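Notebook, dye bench, February

Back on the madder after the break. I left the Plorska skeins in the alum bath overnight, which is longer than the sheet says, but the studio was cold and I wasn't coming back at 10 p.m. to fish them out. Pulled them at 7:30 this morning, squeezed, did not rinse. Eun-ji Sung always rinses and I never do, and we have agreed to stop talking about it.

Recipe as run: 106 grams of dry wool, ground root at 40 percent weight of fiber, tap water plus a pinch of chalk. Our water got softer after the city work last fall and my reds have been going brick ever since, so the chalk is a guess at putting the calcium back. I started cold and brought it up slow, a full hour and a half to reach hand-hot, then held it there. Last time I let it get away from me and all the browns came out of the root at once. Yuck.

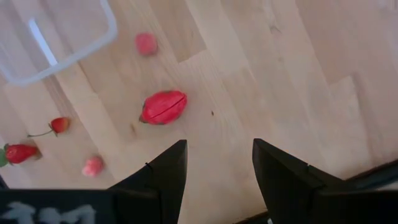
The other thing I changed was the soak. Durer root (the new sack, the one with the torn label) is a coarser grind than the Lucero, and it floats. I poured hot water on it, let it sit ten minutes, and dumped that first yellow water down the sink. Volker Sauerland says I'm throwing away good color. Maybe! But it's the yellow I'm trying to get rid of, so I'm fine with that.

First skein out at noon: a real red, a bit toward orange, much better than anything in the January pages. Second skein stayed in while the pot cooled and went deeper, closer to rust. Third one I forgot to turn and it has a pale stripe where it sat against the tie - my fault, I tied it too tight again. Use the loose figure eights, they're in the drawer with the tags.

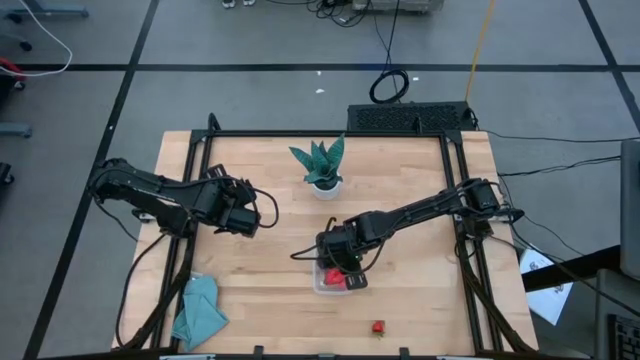
pH strip on the used bath read somewhere near 7, hard to say because the strip went pink from the dye. Need the meter back from upstairs. I put the leftover liquor in the lidded bucket for an exhaust bath and wrote 701 on the tape, so please don't tip it out. It should still give a decent peach on the thin Wimetti yarn, and if it doesn't I'll try it on the silk scraps.

Light test: wound a card from each skein, covered half with foil and stuck them in the south window. Will check in 2 weeks, then again when I remember. The old cochineal cards are still up there and I honestly can't tell the covered half from the bare half, so either cochineal is great or our window is filthy.
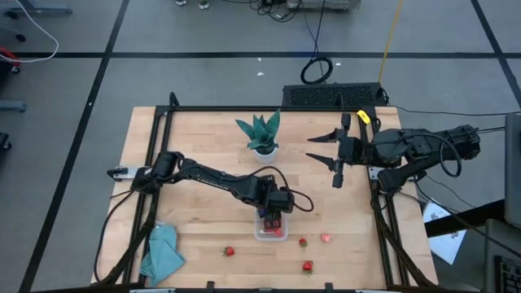
Rosine Pruvost thinks the stripe would dye out if I put that skein through the exhaust bath untied, and she'd skip the chalk on that round so I can see what the water does without it. OK, doing that tomorrow, first thing. Also need more alum, we're down to the bottom of the jar.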